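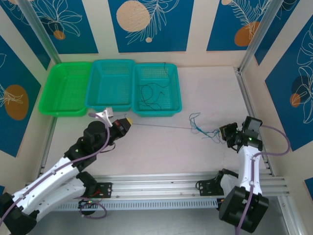
Keyvan Yazdani asks why two arms with one job between them should end up in a tug-of-war, and whether either has ever won. Only the stop has. When both grippers hold one strand and neither controller will give way, the pull climbs until the cell shuts down with fault 274. A thin grey wire will do it nicely.

Can I just pull the wire free?
No. Press the stop first, then release the right gripper from the panel, then the left. A taut wire let go by hand goes where it likes, and it likes faces.

Why does fault 274 come back after a reset?
The reset clears the message. The wire hasn't read it. Cut the strand or open a gripper, then wait up to 3 minutes for the joints to settle.

We had no wire in the grippers and it still tripped. Why?
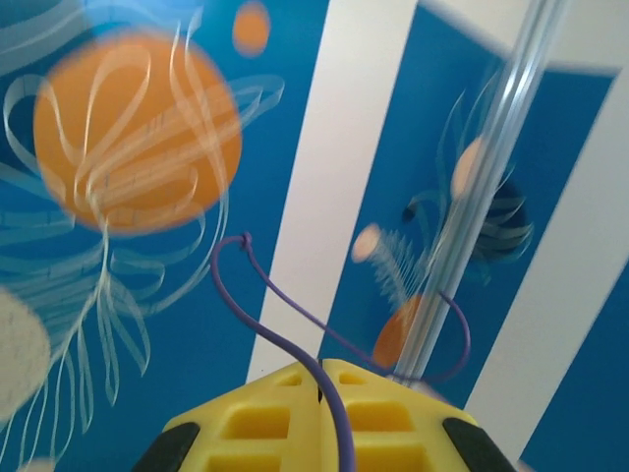
Fault 274 measures load and has no idea where the load comes from, so the arm's own cabling counts as well. At Pledthorpe we lost most of July to this. Look at how much slack there is above the yellow fingers – the purple cable arches over, loops back and heads off towards the clear rod. Slack like that can catch on a fast swing. Clip it back along the arm and run the cell at low speed before trusting it.

Who do I tell?
Tineke Van Beek, before you restart. She has strong views on being told afterwards. Write down the fault number and which arm stopped first.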